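News > Town & County > Plornwood

Plornwood settles its counter question, for now

23 May 2026

The Plornwood town council voted 6 to 4 last night to let residents keep paying their water bills in person, ending a dispute that began in March with a laminated sign and grew, over the spring, into the best-attended series of public meetings the town has held in years.

The sign, taped to the glass at the town hall billing office, told customers that the counter would close at the end of June and that all payments would move to an online portal run by Gellirard, a billing company the town hired last year. It included a web address. The web address had a typo in it, and anyone who copied it down faithfully arrived at a page selling patio awnings.

Town clerk Felicja Nowakowski told the council that the mistake was fixed within a day. Several speakers told the council that they had gotten a fair price on an awning.

The case for closing the counter was money. Keeping the window open costs the town one part-time salary, plus what the budget lists as "sundries," a line that council member Krystyna Rutkowska asked to have explained and which proved to be mostly peppermints. Supporters of the portal said most households already pay by mail or online, and that the trend runs one way.

The case against was a petition with 2,743 signatures. Plornwood has fewer registered water accounts than that. Nowakowski said the office had checked the names and found them to be real people, a good number of whom live in other towns and simply felt strongly.

"I don't pay a water bill here," said one signer, who had driven in from Indutach for the occasion. "I used to, and I liked it."

Public comment ran past ten o'clock. Residents praised the counter for its speed, its shade in summer and its view of the parking lot. One man said he had paid every bill in cash since he bought his house and that he had the receipts with him. He was asked whether he wished to enter them into the record. He did. The council took a short break while they were carried in.

A representative of Gellirard joined by video to walk the room through the portal, which asks new users to create a password containing a capital letter, a number and a symbol, and then to confirm the password by way of a code sent to their phone. The demonstration stalled at the code. The representative said it would arrive shortly. When the meeting moved on to the next item, a culvert, it had not.
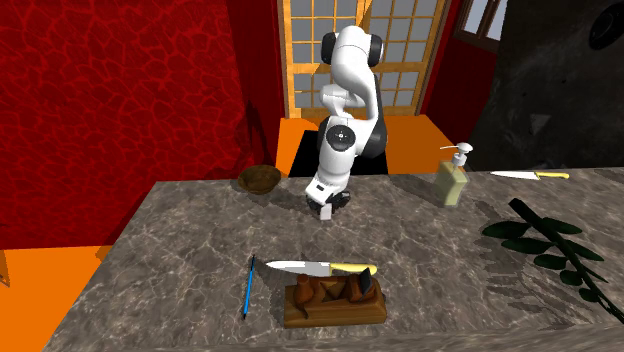
Rutkowska then offered the compromise that carried the night. The counter will stay open four mornings a week through next spring, the portal will go ahead as planned, and customers who use neither may leave a check in the brass slot beside the front door, as many have been doing all along without asking. The town will look at the numbers again next March.

The four votes against came from members who wanted the matter settled for good. One of them called the plan "a way of having this meeting again," and was applauded by people on both sides.

There was some business attached. The window will need a new lock and a better lamp, and the council approved a quote from Żak, the hardware store across the street, which has supplied the building for as long as anyone on the dais could remember. A rival bid came in slightly lower but was submitted through an online form, and the clerk's office did not find it until the afternoon of the vote. It was read aloud as a courtesy.

The awning question also came back briefly. A resident of the east side wanted to know if the town would consider one over the billing office entrance, given that people would now be standing there for at least another year. The mayor said it was a fair point and referred it to public works, which has asked for three quotes.

Water bills for the current quarter go out next week. The return envelope will carry the counter's new hours on the back, along with the portal address, which Nowakowski said has been proofread by two people. Late fees are unchanged. The culvert was tabled.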